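3.2 의례용 북의 봉헌 절차와 소유 관념

테다노(Tedano) 의례 공동체의 북은 제작이 끝나도 바로 쓰지 않는다. 봉헌이 먼저. 8월 현지 조사에서 확인한 절차는 19개 사례 모두 거의 같았다. 향 연기, 물 뿌림, 이름 부르기 순.

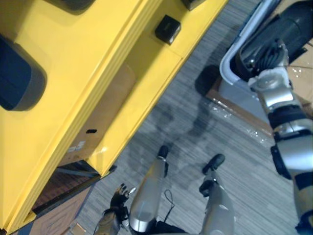

종교문화학과 의례물질문화 연구팀

이름 부르기는 북의 사용자가 직접 한다. 대리는 안 됨. 다만 카브덴(Kavden) 계열에서는 스승이 첫 음절만 먼저 불러 주는 예가 있었다. 이 차이를 계열 분화의 흔적으로 볼지는 아직 불분명하다. 구술 자료가 서로 안맞는다.

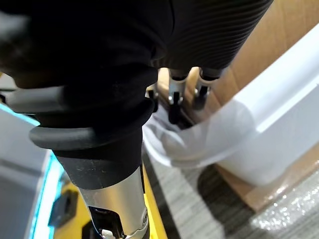
봉헌된 북은 빌려주지 않는 것이 원칙이지만 실제로는 느슨하다. 면담자 80명 중 5명이 대여 경험을 말했고, 모두 돌려받은 뒤 물 뿌림만 다시 했다고 한다. 이름은 다시 부르지 않음. 소유가 북 자체보다 이름에 걸려 있다는 해석이 가능하다.

그림 2. 검은 그리퍼와 은색 관, 옆의 골판지 상자와 흰 용기.

두다(Duda) 지역 자료는 시기가 달라 여기서는 뺐다. 추후 보완 예정.

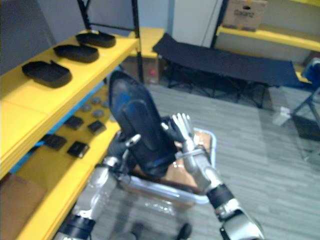

3.3 주문 제작과 기성품의 구분

주문 북과 기성 북의 의례적 지위는 같다고들 하지만, 봉헌 때 쓰는 물의 출처가 다르다. 주문 북은 샘물. 기성 북은 제한이 없다. 이 구분이 언제 생겼는 지는 기록이 없음.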